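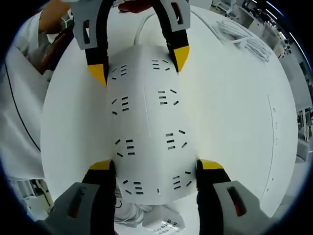 Notebook 7, p. 596

February, a little after 4 pm

Spent most of the afternoon on the slotted white folders again, four fingertips on one piece and plenty of talk over the top of it. The yellow pads sit best out on the corners and shoulders, well clear of the slits. I would like us all to keep to that, because the Birkirow cell is going to learn whatever habits we bring to it, good or bad.

Wanda Ruiz-Ortega came over from the folding bench and stayed much longer than she meant to, which I was glad of. She has folded these by hand for the Trestis orders for years, and she asked me straight out what her day looks like once the cell is running. I told her what I know - she moves to setup and checking, same shift, same pay grade - and that I don't know yet who covers the small Thibodeaux jobs. She said she'd miss the folding a bit, it's when she does her thinking. I hadn't thought of that at all and I'm writing it down so it gets raised.

To do: ask for her notes on the center crease, and reorder pads, part 986. Leave the cables where they are until tomorrow.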